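3.2 Tableware and storage positions

The household survey recorded 2574 items of tableware, of which 900 were plates. Each item was logged by material, rim form and decoration, following the coding sheet drawn up by Pattinasarany and Nasution for the Teretum pilot in April. Plates were entered under their resting position at the time of the visit: flat, stacked, or on edge. Items kept in closed cupboards were logged separately and are treated in Section 3.4.

Decorated porcelain was seldom held as a full set. Mixed patterns were common on the worktop, where plates in daily use stood near bowls and knives (Figure 4). Rim form proved the more reliable code, as floral motifs were difficult to separate into consistent classes. Two coders disagreed most often on rose patterns, and these were merged into a single floral class before analysis.
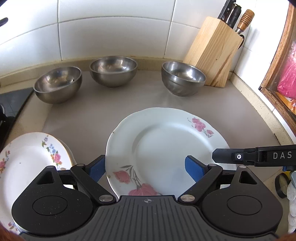
Figure 4. Floral-decorated plates on edge on a kitchen worktop, with steel bowls and a knife block behind. The plate at centre has a scalloped rim; the one leaning to its left has a gilded rim.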